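I finally made marmalade. The Seville oranges were in at the greengrocer in Trerbridge at the end of January, so I bought more than I needed and carried them home on the bus.

The recipe asks for 1000 grams of fruit and twice that in sugar. I cut the peel by hand the night before, which took far longer than I'd planned, and left it in the big pan with the water and the pips tied up in muslin.

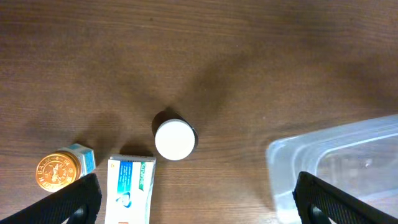

Next morning I simmered it until the peel squashed easily, then put the sugar in. My old book says a rolling boil for 15 minutes. Mine needed 35, testing on a cold saucer every so often. I think I had the heat too low at the start.

I got six jars and a bit left over in a cup. The peel is thicker than in the shop kind and it's quite bitter, but I like it that way.

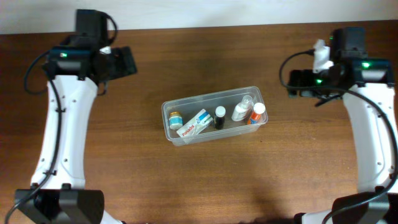
One jar has gone to my neighbour and another is for my sister in Wikbridge, who wants to try it in a steamed pudding. There are still four oranges in the fruit bowl. I may do them with a bit of ginger next week if I can find my grater.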